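Pirnunside Repository — Papers and Reports

search this collection Go Advanced

3. Gathering the demonstrations

3.1 Sites and operators

All demonstrations in the Evness set were recorded indoors with a hand-held gripper, without a robot present. We used two sites. Wumcombe is a set of offices with glass partitions and overhead strip lighting, and Pirnunside is a teaching building with larger rooms and more daylight. Recording began at Wumcombe in November and moved to Pirnunside once the first tasks were complete. Seven operators took part. Each was given one morning of practice, and nothing recorded during practice was kept.

We asked operators to work at the speed they would use if they were doing the task for themselves. In early trials people slowed down a great deal once they knew they were being recorded, and a policy trained on those trials paused before every grasp. Telling people to hurry made matters worse, as the fingers then closed before they had reached the object. The wording we settled on was simply "do it as you normally would", and it was read aloud at the start of every session.

3.2 Equipment

The gripper has two curved fingers with a dark pad on the inner side of each tip. A wide-angle camera on the tool records both fingers and most of the room beyond them. This wide view matters for two reasons. It keeps the object in sight late in the approach, when a narrower lens would show little except the fingertips, and it gives the tracking step plenty of fixed structure to hold on to, such as ceiling beams, light fittings and door edges.

Operators also wore a small camera on the forehead, tilted downwards. The head view is used for checking and labelling only. It is not given to the policy at any stage, because the robot has nothing that would match it. Square printed markers are used to bring the two views into a common frame of reference.

Figure 3. View from the gripper camera in one of the office rooms, with an operator wearing the head camera at upper right and a square marker beside them.

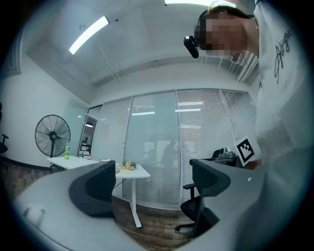
Each session opened with a short calibration. The operator opened and closed the fingers fully, then moved the gripper slowly through the working area, turning it so that the camera took in the walls and the ceiling as well as the table. This gave the tracker a rough map before any task was attempted. Where the map was poor the calibration was repeated, and if it failed again the session was put off to another time. Plain walls and large panes of glass caused most of the failures. Closing the blinds helped in some rooms — reflections of the ceiling lights were otherwise treated as fixed points, although they shifted as the camera moved.

3.3 Tasks and recording

The set covers 10 tabletop tasks, chosen so that each could be finished with one hand. They include standing a bottle upright, moving a cup to a marked spot and placing a stem in a holder. Objects were laid out afresh before each attempt. We did not clear the rooms. Chairs, fans, cables and other people's belongings stayed where they were, since a policy that works only against a bare background is of little use to us.

An attempt began when the operator closed the fingers twice in the air and ended with the same signal. These double closures are easy to find in the finger-width signal and let us divide long recordings without a second person at a keyboard. Operators could mark an attempt as spoiled by closing the fingers three times. We kept the spoiled attempts in a separate folder and have not used them for training.

3.4 Checking

Every attempt was watched once by someone other than the operator who had made it. An attempt was dropped if the tracking jumped, if the object left the gripper view during the grasp, or if the operator's free hand touched the object. After checking, almost 190 attempts remained for each task. Faces were blurred in all recordings before they left the site, including those caught by the gripper camera when it pointed back towards the operator. The blurring was checked by eye in the same pass.

One weakness remains. The operators were all right-handed, and most approaches therefore come from the same side of the table. We return to this in Section 6.

Filed under: Robot learning > Data collection > Hand-held devices

Related items
El Khatib: Finger width as a signal for dividing long recordings
Tracking a hand-held camera in rooms with glass walls
The Evness set: file layout and notes for users
Wumcombe site report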